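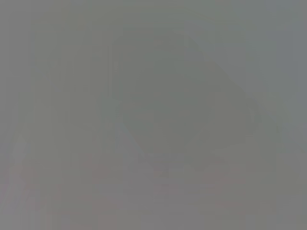

4.2 Naming shapes when contrast is low

The second part of the study dealt with views in which tone was the only thing left to work with. Sharp edges, lettering and surface detail were all missing, and a reader had to decide whether a slightly darker area should be treated as one thing, as several things, or as part of the background. We were interested in the words people chose at that point, and in the order in which they chose them.

The 16 readers worked alone at the Semville site in November. Each view stayed up for 90 seconds, and readers spoke freely during that time. They were told that they could say "I don't know" and that a short answer was as good as a long one. Speech was typed up and coded under the Nautiyal scheme, which separates words for tone (darker, paler, greener), words for outline (rounded, arched, narrow) and words for things (jar, chair, doorway). We made one change to the scheme. Phrases such as "a sort of arch" were coded as outline words, although the original scheme counts an arch as a thing. The change matters for what follows, as arches and domes came up a good deal.

Most accounts began with tone. A reader would say that the middle was darker than the sides, or that one side had a warmer cast, and would move on to outline after that. Words for things came last, if they came at all. Readers who began with a thing tended to hold on to it. One settled on "a vase" in the opening seconds and then fitted each later remark to it — the paler edge became the rim, the dark area below became the foot. Another used no word for a thing in either session and gave what the coders agreed was the fuller account.

Placing was easier than naming. Readers differed widely on what a patch might be, yet they gave its position in much the same terms, and they usually agreed on which of two patches was larger. Faint lines caused more trouble. A pale curve along the top of a darker area was taken by some as the edge of that area and by others as a separate line lying over it. The coding scheme has no category for this difference, and we recorded it in the notes only.

Figure 2 has several of these features together: a darker shape with a domed top, a slightly lighter curve that follows the top towards the right and meets a narrow vertical band, and two darker blotches inside the shape, the left one larger and the right one a little lower. We give no name to the shape in the caption and do not treat any name as correct.

Figure 2. Low-contrast view with a domed central shape and two darker inner areas.
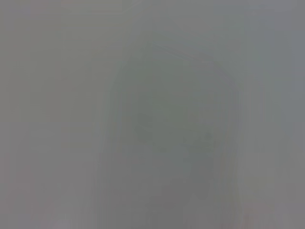 Mi-kyung Hong, commenting on an earlier draft, objected that leaving every name unscored lets a careless guess count the same as a careful one, and suggested that a name should be marked down when it goes against something the reader has already said about outline. We accept the point in part. A reader who calls a shape rounded and then names a box has given two accounts that do not fit, and this can be marked without knowing what the shape is. We have added such cases to the notes, but the main coding was finished before the comment reached us and has been left as it was.

Length was handled simply. Counts are given per 1,000 words, so that talkative readers do not swamp the rest. Repeated phrases were kept in, including those where a reader was plainly filling time. Hedges ("maybe", "could be", "something like") were counted separately and are taken up in 4.3.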